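Plier une serviette éponge pour la ranger dans une bassine

Avant de commencer, videz la table et posez la serviette bien à plat, la bordure vers vous. Lissez avec la main, du centre aux bords.

Pliez une première fois dans la longueur, puis en deux dans l'autre sens. Les bords doivent tomber l'un sur l'autre – si un coin dépasse, on ouvre et on recommence.
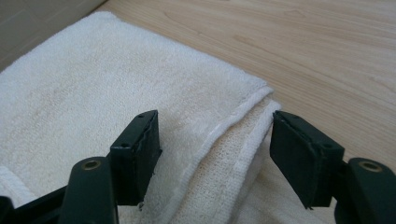

Serviette blanche pliée, sur le bois clair.

Regardez aussi l'état du tissu. Si vous voyez une tache, mettez la serviette de côté pour un lavage à 30 degrés, avec un peu de savon frotté avant. Moi je laisse le savon 11 minutes.

La bassine se place à gauche et la serviette à droite, assez près de vous.

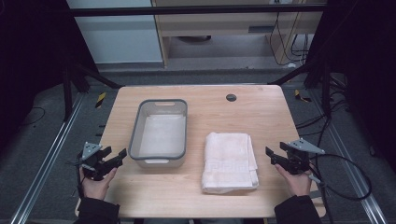 Prenez ensuite la pile par le dessous, pas par le bord plié, autrement les couches glissent. Posez-la au fond et appuyez doucement. Pour une deuxième serviette, tournez le pli de l'autre côté : la pile reste droite.

Arnout Van Dijk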